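Brurnon opens its upstairs study floor in Flolham

Flolham, 11 October 2025

Hi, I'm Moushumi Bepari, and I run Brurnon, the little tutoring center over in Flolham. I'm so happy to finally tell everyone that our new study floor is opening this month! We've wanted more room for ages (anyone who has squeezed into our old reading corner at exam time knows why), and now we've got space for 30 students at once.

We'll be open until late four nights a week, and the first two visits are free. After that it's part of the normal Brurnon membership, same price as before.

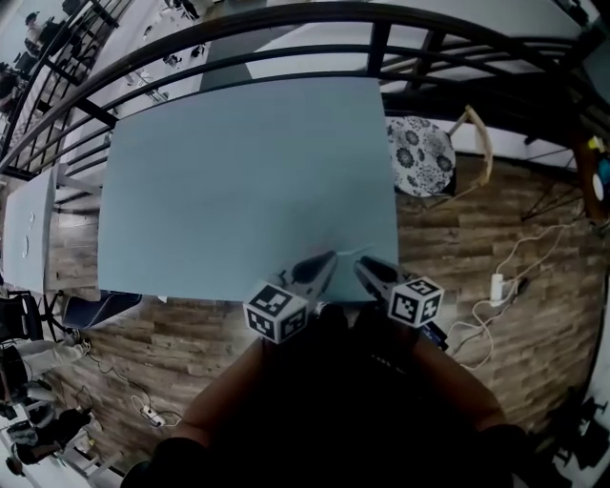 Our friends at Siriwan are handling the snacks - yes, the sesame buns are coming - and Vamer is lending us three shelves of test prep books for the whole school year. Parents are welcome to come along and stay as long as they like.

Want a spot? Just stop by the front desk or call and ask for me. Groups should let us know a day ahead so we can keep seats together.

Press contact: Moushumi Bepari, Brurnon, Flolham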